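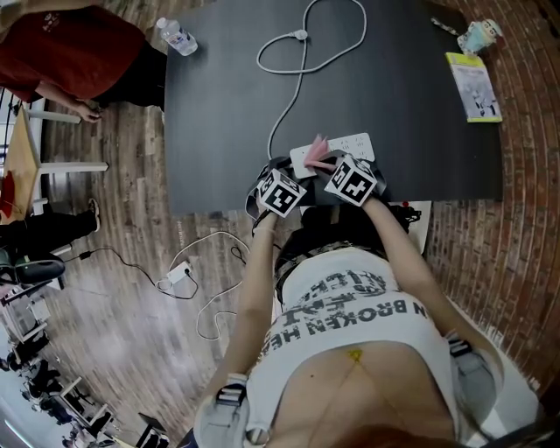 Packing and Kitting > Cord Handling

Clilavell Cord Bench

Coils, ties and boxes corded goods. Taught by the people who used to do all of it.

A power cord has no interest in your production schedule. It was wound tightly at some factory, it remembers, and it would like to go back to that shape at the moment you are reaching for the tie. People learn to deal with this in a morning or so and then do it for years, mostly while talking about something else. Machines have been slower to pick it up.

The Clilavell is a two-armed bench for returns rooms, refurbishing shops and kitting lines that handle power strips, chargers, extension cords and their relatives. It takes an item from the infeed tray, finds the plug, gathers the cord, puts a tie on it and sets the whole thing in a box or a bag. When it can't do that, it puts the item in a side tray and lights an amber lamp. We considered a buzzer. The people at our first site considered what they would do to the buzzer, and we went with the lamp.

What your people will be doing

We'd rather you read this part before the spec list, so we put it first.

The bench replaces the coiling. It leaves you with the sorting, the testing, the odd items, the boxes that arrive crushed, and the side tray. At Gashaw, a returns room that has run the bench since December, the same crew is on the floor. Rehema Kioko leads the packing side there, and her account is that the wrist complaints have dropped off and the arguments about the side tray have taken their place. Somebody has to own it. Work out who before the bench arrives, and write it on the wall.

Expect the pace of the room to change as well. A person coiling cords speeds up before lunch and slows down after it. The bench does neither, and people downstream notice within a day. Gashaw put a small buffer shelf between the bench and the taping station so that no one has to tape at a machine's idea of a nice steady rhythm. We now ship a shelf with every unit. It is a very ordinary shelf.

The other new job is teaching. Your best packers show the bench how they work, and they are paid their normal rate while they do it. Put that in writing too. Biltel scheduled teaching during breaks, once, and got exactly the demonstrations it deserved.

How the teaching works

A teaching session takes place at a table, standing up, with marker cubes strapped over the backs of the hands. Cameras follow the markers, and the packer handles the goods more or less as usual. The straps need a minute of fiddling and nobody looks elegant in them. For jobs where finger work matters less, we use a hand-held gripper with its own marker and camera, so that the packer is working with something closer to what the bench will have.

Hiwot Feyisa runs the sessions for Tostden and asks for your messiest stock. Please don't tidy up for her. A tray of identical new cords, all facing the same way, teaches the bench how to handle a tray of identical new cords.

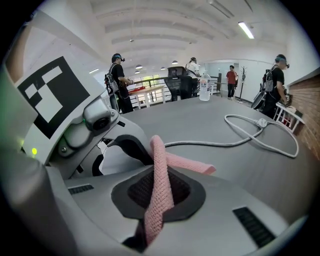 Slack is the thing we get asked about most, usually by somebody who has seen a cord-winding machine that only works when the cord is pulled straight first. The Clilavell doesn't ask for that. A cord can come to it lying any way it likes within the work area, and the teaching sessions are set up with this in mind. The white power cable on the gray tabletop is a fair specimen: loose loops, with the little plug sitting at one of the bends, where an experienced packer would spot it at once and a simple winder would sail right past. Knots are another matter. Loops we do, knots go in the side tray, and a person with fingernails takes it from there.

You can stop a session at any point, delete a recording, or hand the gear to a colleague. Recordings are used to train your bench. They are not scored, ranked or sent to a supervisor, and the software has no page that would let a supervisor do so. We were asked to build one by a customer who is no longer a customer.

Specifications

Bench width: 50 inches
Bench depth: 36 inches
Shipping weight: 1098 pounds, crated
Arms: 2, with padded fingers, replaceable without tools
Tie types: paper band, hook-and-loop strap
Output: box, bag or open tote
Reject handling: side tray with amber lamp
Stop controls: one at each front corner, one on a cable you can put where your people want it
Power: standard wall outlet. It does not run from a power strip, however many of those you may have on hand.

In the crate

Bench with both arms fitted
Infeed tray and side tray
Buffer shelf and brackets
Spare finger pads
Teaching kit: wrist straps, marker cubes, hand-held gripper, camera mount
Printed guide for operators, and a shorter one for managers

What it won't do

Wet items, cracked housings, anything still plugged in. It won't wind a cord around the body of an appliance, though many people would like it to. It won't judge whether a cord is safe to resell; that stays with your tester. It can't tell a phone charger from the charger for something that looks exactly like a phone charger, and in our experience neither can half the room, so label the totes.

Installation and support

The crate needs a pallet jack and a doorway wider than you think you have. Measure the doorway. Njoroge Minja handles installation and will ask you for that measurement twice, having once spent an afternoon in a parking lot with a bench that had arrived and a wall that had not moved.

Setup is followed by teaching, and teaching is followed by a stretch in which a packer works next to the bench and clears the side tray as it fills. Plan on that stretch being dull and a little irritating. Kipchumba Rotich answers the support line during it and can add recordings for a cord the bench keeps refusing. Flat braided cords are the usual culprits.

Finger pads wear. Order them when the ribbing goes smooth, and keep a set in the drawer under the bench.

Ordering

Benches are built to order and priced by site. When you write to us, tell us what you pack, what shape it arrives in, and who packs it now. If one of those people can be on the call, so much the better. They tend to ask the harder questions, and the first one is usually about the buzzer.

Related: Clilavell spare finger pads / Second teaching kit / Side tray, deep version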